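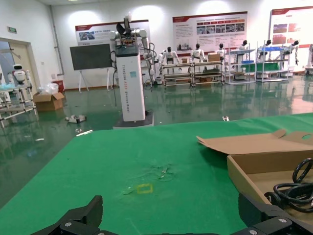

Cable in its box, scraps still on the green cloth.

I spent Wednesday putting the loose cables into boxes. Most of them had been in one drawer since November, and getting one out meant pulling up four others.

My method is plain. Coil the cable in wide loops, lay it flat in a cardboard box, leave one end near the side. I tried tight coils first and they sprang open. Drahomíra suggested the kind of box with a finger hole in the lid flap — easier to pull off a shelf, and she was right.

The cloth on the table needs replacing. It wrinkles, it scuffs, and small torn bits collect in the middle of it. I'll brush those off before the next batch.

Still to do: the long extension leads, which need a bigger box, and labels. Kvido wants them on the lid. I'd put them on the front.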